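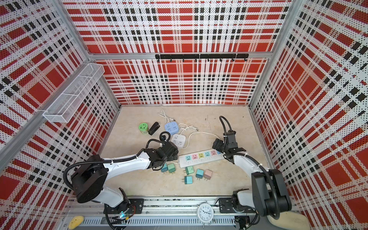 타탄무늬 타공 패널 벽, 검은 고리 막대와 칸이 나뉜 흰 철망 바구니

검색어를 입력하세요 검색

케이블 정리용품

케이블 정리용품은 충전 케이블이나 이어폰 줄, 어댑터 선처럼 가늘고 긴 것들을 묶고, 걸고, 숨기고, 고정하는 데 쓰는 물건을 통틀어 이르는 말이에요. 영어로는 케이블 오거나이저라고 하고 국내 쇼핑몰에서는 선정리 용품, 전선 정리함, 케이블 타이 같은 이름이 마구 섞여서 쓰입니다. 저는 이 항목을 처음 맡았을 때 금방 쓸 줄 알았는데(끈 하나 설명하는 데 뭐가 그리 어렵겠어요!) 막상 써 보니 종류가 많아서 몇 번을 갈아엎었어요. 틀린 데가 보이면 토론란에 꼭 남겨 주세요.

이름에 대하여

'케이블 타이'라고 하면 보통 한번 조이면 안 풀리는 나일론 띠를 떠올리는데, 판매처에 따라서는 벨크로 끈도 케이블 타이라고 불러요. 저는 이 글에서 나일론 띠는 케이블 타이, 떼었다 붙였다 하는 쪽은 벨크로 타이로 나눠 적겠습니다. 벨크로가 원래 상표 이름이라 '면 파스너'나 '찍찍이'로 적자는 의견도 있었는데, 찍찍이 타이라고 검색해서 들어오는 분은 생각보다 적더라고요.

종류

1. 묶는 것
제일 흔하고 제일 쌉니다. 나일론 타이는 단단하게 고정되지만 풀려면 잘라야 하고, 자르다가 케이블 피복까지 같이 자르는 사고가 종종 나요. 제가 작년 9월에 멀쩡한 충전 케이블을 그렇게 하나 보냈습니다. 매일 꽂았다 뺐다 하는 충전선에는 벨크로 타이나 실리콘 타이가 훨씬 편해요. 실리콘은 먼지가 잘 붙는 게 흠인데 물로 헹구면 되고요. Fumetel에서 나온 벨크로 타이는 롤로 감겨 있어서 원하는 길이만큼 잘라 쓰는 방식인데, 100개씩 낱개로 든 봉지보다 저는 이쪽이 마음에 들었어요.

2. 감는 것
납작한 실패처럼 생긴 케이블 와인더, 돌돌 감기는 릴형이 여기 들어갑니다. 릴형은 당기면 나오고 다시 당기면 쏙 들어가서 손맛이 좋은데, 안에 든 선이 대체로 얇아요. 노트북 충전처럼 전력이 큰 용도라면 제품 표기를 꼭 보고 사세요.

3. 붙이는 것
책상 모서리에 붙여서 케이블 끝이 바닥으로 떨어지지 않게 잡아 주는 클립입니다. 접착식이 대부분이고 자석식도 있어요. 접착식은 붙이기 전에 면을 알코올로 닦고 하루쯤 그냥 두는 게 좋아요. 급한 마음에 바로 선을 끼우면 다음 날 아침에 책상 밑에서 클립을 찾게 됩니다. 저는 Lokdale 자석 클립을 쓰는데 흰색은 때가 좀 타요.

4. 숨기는 것
멀티탭을 통째로 넣는 정리함, 책상 아래에 다는 트레이, 벽을 따라 붙이는 몰드가 있습니다. 정리함은 열이 빠질 구멍이 있는지 먼저 보세요. 부피가 큰 어댑터를 여러 개 꽂으면 뚜껑이 안 닫히는 일도 많으니 안쪽 높이도 재 보시고요. 몰드는 안에 몇 가닥이 들어갈지를 생각하고 골라야 하는데, 나중에 한 가닥 더 넣으려고 뚜껑을 뜯는 게 정말 귀찮습니다.
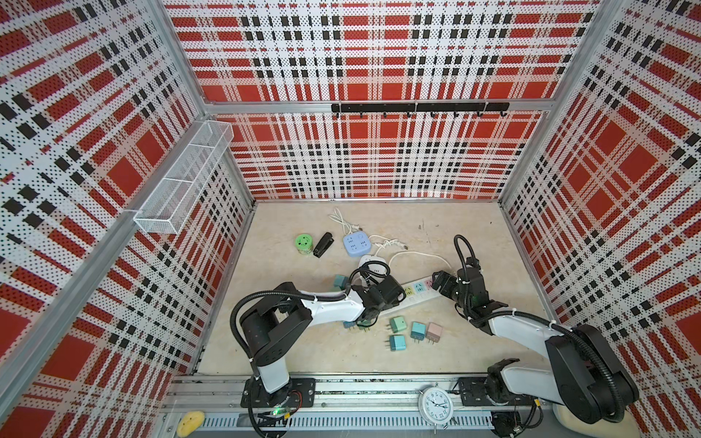 걸어서 보관하는 방식은 케이블이 많은 집이나 작업실에서 인기가 꾸준해요. 꺼내기 쉽고, 무슨 선이 있는지 한눈에 보이고, 서랍 안에서 서로 엉킬 일도 없거든요. 벽에 바로 못을 박아도 되지만 사진처럼 작은 고리가 일정한 간격으로 늘어선 검은 금속 막대를 가로대에 달면 선을 종류별로 나눠 걸기 좋고, 옆에 칸막이가 있는 철망 바구니까지 있으면 걸기 애매한 젠더나 어댑터를 담아 둘 수 있습니다. 다만 고리가 너무 가늘면 케이블이 한 점에서 꺾이니까 무거운 연장선은 넓은 걸이에 따로 거는 걸 권해요. 걸기 전에는 느슨하게 둥글려서 벨크로 타이로 한 번만 묶어 주세요.

감는 법

케이블 수명은 용품보다 감는 습관에 더 많이 달렸다고 저는 생각해요. 팔꿈치와 손 사이에 팽팽하게 감는 방법은 보기엔 시원한데 선이 계속 한 방향으로 꼬입니다. 음향 일을 하는 분들이 쓰는 '오버언더' 감기가 좋아요. 한 번은 바깥으로, 한 번은 손목을 뒤집어 안쪽으로 번갈아 감는 건데요, 처음엔 손이 꼬이지만 며칠이면 익숙해집니다. 저한테 이걸 가르쳐 준 건 공연장에서 일하던 Nnamdi Ezeani였고, 저는 아직도 그분만큼 예쁘게는 못 감아요.

단자 바로 뒤에서 꺾지 않는 것도 중요해요. 피복이 제일 먼저 갈라지는 데가 거기라서요. 충전기에 꽂은 채 본체에 칭칭 감아 가방에 넣는 습관이 있다면 그것부터 바꿔 보세요. 짧게 쓸 자리라면 애초에 40cm짜리 선을 사는 것도 방법이고요.

이름표

같은 검은색 선이 여러 가닥이면 어느 게 고속 충전용이고 어느 게 데이터가 되는 선인지 도무지 알 수가 없죠. 이럴 때 이름표를 답니다. 깃발형 스티커, 끼우는 플라스틱 표, 색깔 링 정도가 흔해요. 저는 색깔 링파인데, Padmavathi Iyer가 운영하는 블로그에는 마스킹 테이프에 규격과 산 해를 적어 단자 양쪽에 붙이라는 글이 있어요. 따라 해 봤더니 멀티탭 뒤에서 선을 뽑을 때 진짜 편하더라고요! 양쪽에 붙이는 게 핵심입니다.

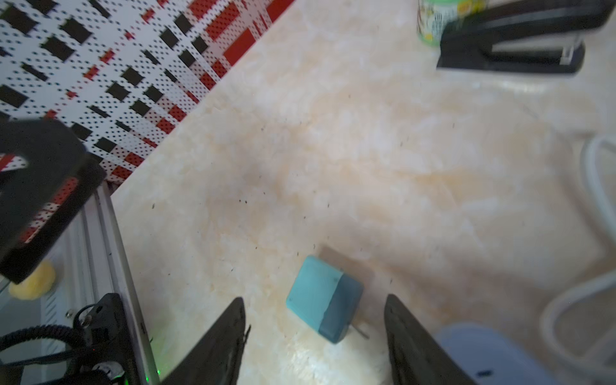 작은 청록색 상자 모양 물건과 대리석 무늬 표면

여행용 파우치

고무 밴드가 줄줄이 박힌 납작한 파우치와, 칸막이를 옮길 수 있는 상자형 파우치로 크게 갈려요. 납작한 쪽은 노트북 가방에 잘 들어가고 상자형은 충전기 본체까지 넣기 좋습니다. Skirkeo의 상자형은 무게가 약 400g이라 저는 긴 출장 때만 들고 가요. 고무 밴드형은 시간이 지나면 밴드가 늘어나는데, 굵은 어댑터를 억지로 끼우면 더 빨리 늘어납니다. 지퍼 안쪽에 망사 주머니가 있는지도 봐 두세요. 유심 핀 같은 건 거기 말고는 둘 데가 없어요.

주의할 점

· 전원을 쓰는 동안에는 긴 연장선을 돌돌 말아 묶어 두지 마세요. 열이 갇힙니다.
· 카펫이나 러그 밑으로 선을 지나가게 하는 것도 피하세요.
· 나일론 타이로 묶을 때는 선이 살짝 움직일 만큼 여유를 둡니다.
· 접착 클립은 벽지를 같이 뜯어낼 수 있어요. 전셋집이라면 가구 쪽에 붙이세요.
· 자석 클립은 마그네틱 카드와 떨어뜨려 둡니다.

같이 보면 좋은 항목

멀티탭, 벨크로, 타공판, 케이블 몰드, USB-C

마지막 편집: 2026년 6월 28일. 몰드 부분은 재질별로 나눠서 다시 쓸 생각이라 아직은 짧습니다.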